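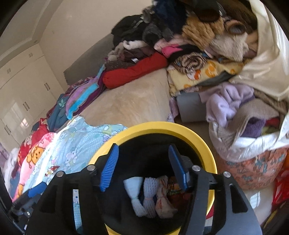

# Clearing Small Items from Beds and Bedding

Residents of Marnier House are asked to clear beds fully before linen is collected. Candy, snack packets, tape and other small articles left among blankets are a frequent cause of stained loads and blocked washer filters. The guidance below applies to all rooms, including family rooms on the Oosthuizen corridor.

## Before you begin

Place a bucket or deep bin on the floor close to the side of the bed. A bucket with a bright rim and a dark interior, such as the yellow and black kind, is easy to find in a crowded room. It should be clean and fully dry, as wrapped candy will stick to a damp base.

Open the curtains. Foil wrappers show up well in direct sun, but pale wrappers are easily missed on a light blue sheet with a dotted print. On patterned bedding, run a flat hand over the cloth as well as looking.

## Clearing the bed

1. Start at the side nearest the bucket and work toward the wall. Leave heaped clothes and blankets where they are until the near side is clear.

2. Pick up wrapped candy by the middle or by one twisted end. Do not sweep it off the bed with the arm. Twist wrappers open under pressure, and chocolate pressed into fleece is difficult to remove.
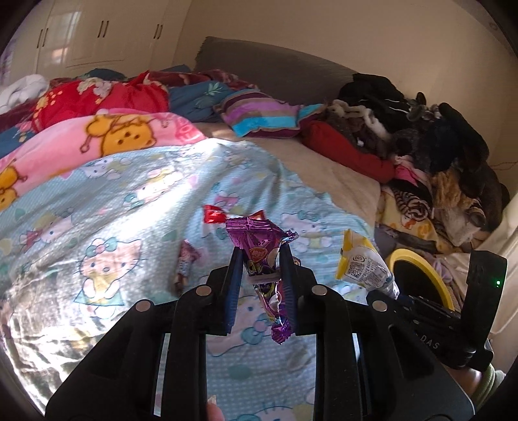 3. Smooth out folds as you go. Purple and red foil is plain to see on a light blue Hello Kitty blanket, while a small pink and gray wrapper can pass for part of the print.

4. Set aside anything that is not food. A roll of tape belongs in the desk drawer or the tool box, and should not go into the same bucket as candy.

5. Check snack packets for tears before putting them with the rest. Opened packets go in the trash.

6. Lift each blanket by two corners and shake it gently over the bare sheet. Thick floral blankets and character blankets should be handled one at a time.

7. Sort the clothes last. Turn out all pockets.

## Sorting the bucket

Empty the bucket onto a table within 20 minutes, and sooner in July, when rooms on the upper floor become warm. Sealed candy may be returned to a jar with a tight lid. Loose wrappers are to be thrown away. Wipe the bucket with a cloth and store it upside down.

## If candy has melted into a blanket

Scrape off what you can with the back of a spoon. Place the stained part face down on a paper towel and dab the reverse with cool water and a little dish soap. Leave for 11 minutes, rinse, and repeat if needed. Do not use a hot iron or a dryer until the mark is gone.

Wool and lined blankets should be brought to the linen room at Nonemport Wing with a note pinned beside the stain. There is a charge of 50 cents for each blanket treated.

## Collection

Bedding should be outside the door by 3 p.m. in a tied Jaltulness bag, with the room number facing out. Questions may be addressed to Thulani Swanepoel, Linen Services.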